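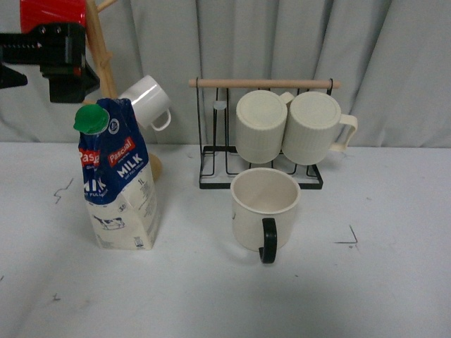 We now have 2,047 examples for the mug task, and I'm delighted with how they look! Torbjørn and Siv have been hanging mugs on both the wooden tree and the black wire rack, with a milk carton left standing near the tree so the arm learns to work around clutter. Two operators at Candaldale share the shifts. Next we want 6 more table layouts, and Agnes Backlund will send the January costs separately.

Home | Reports | Data | People

Contact: Ifeoma Ogundipe, Stivex | © Stivex | Back to top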